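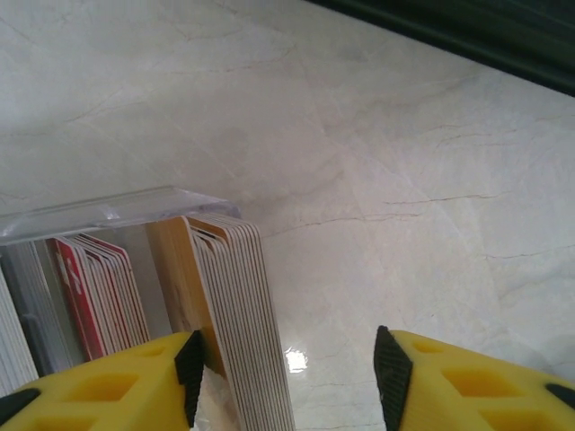 Re: [skirnard-owners] Sealing the lobby counters
22 January 2026

> The quote from Ernton came back at 3,000 for both
> lobby counters, sealing included. Do we need the
> sealing at all? The stone is already polished.
> Can this wait until March?

Yes to the sealing, in my view. Polish only makes the surface smooth. Marble still takes in oil and coffee, and lemon juice will etch it whether it is sealed or not – so the wiping rules stay the same.

I asked Skovisska for a second price. They want 352 per counter for sealing alone, with no repolishing, and they need 14 days' notice. The 2 counters would be closed overnight.

March is fine with me. Until then, please use plain dish soap and water on the stone. No vinegar and no bathroom spray.

If anyone still has the old invoice from Man, please send it to the list. I would like to know which sealer they used before we book.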